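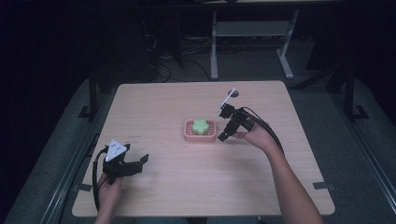 Kendura's new hand-held grippers may be cheaper and lighter than the ones they replace, but a side-by-side trial at Drekham this month leaves plenty of room for doubt about whether they are any better.

The Drekham lab spent most of June running the Kendura pair against its older set from Torvik. Both are worn-in ideas by now: a person holds one gripper in each hand, does a household job at a table, and the recorded motion is used to teach a robot arm to do the same. Kendura says its version picks up cleaner motion and tires people out less. The company lent the lab two pairs and did not pay for the test.

The jobs were small ones. Operators lifted a bar of soap out of a slotted dish, set it back, moved the dish, folded a washcloth and put the cap on a tube. Soap was picked for a reason, according to Haf Hopkin, who ran the sessions. It is smooth, it has no handle, and a flower-shaped bar gives the jaws a different edge depending on which way it is turned.

Of the 661 recordings made with the Kendura grippers, 95 were thrown out, mostly after the tracking lost one hand. The Torvik set lost 219, but it was used for nearly twice as many recordings, and half of its bad ones came from a single worn cable that was swapped out in the second week. Take that cable away and the gap between the two gets very thin.

Kendura's own summary of the trial, sent to customers on Friday, does not mention the cable.

"I wouldn't put my name to that summary," Hopkin said. "The new ones are nice to hold. I like them. But I can't tell you from this that they record better, and I was there for all of it."

Sølve Vik, who handles sales for Kendura, said the company stands by its reading of the numbers and that a faulty cable is a fair thing to count against a product. "People buy the whole kit," he said. "If the cable goes, the kit goes."

He has a point there, although the Torvik cable had three years of use behind it and Kendura's came out of the box in May. A fair test of how long either one lasts would take a lot longer than a month.

Comfort is also hard to judge. Kendura asked 16 operators which pair they preferred, and most chose the new one. They had all been told beforehand which pair was new. Several also complained that the grippers still trail a cable from each hand, and that it tugs when they reach across the table. Kendura has talked about a wireless model for some time but would not give a date for it.

Then there is the question of what the recordings are good for. The lab has not yet trained an arm on either batch. That work is due to start later this summer on an Allix arm, using the soap and dish jobs first. Until it is done, any claim that one set of grippers makes for a more capable robot is a guess.

Drekham plans to keep both pairs in use for now. Hopkin has asked for a new Torvik cable for each hand and wants to repeat the soap jobs with operators who have not used either set before. Kendura has agreed to leave its grippers with the lab until that second round is finished.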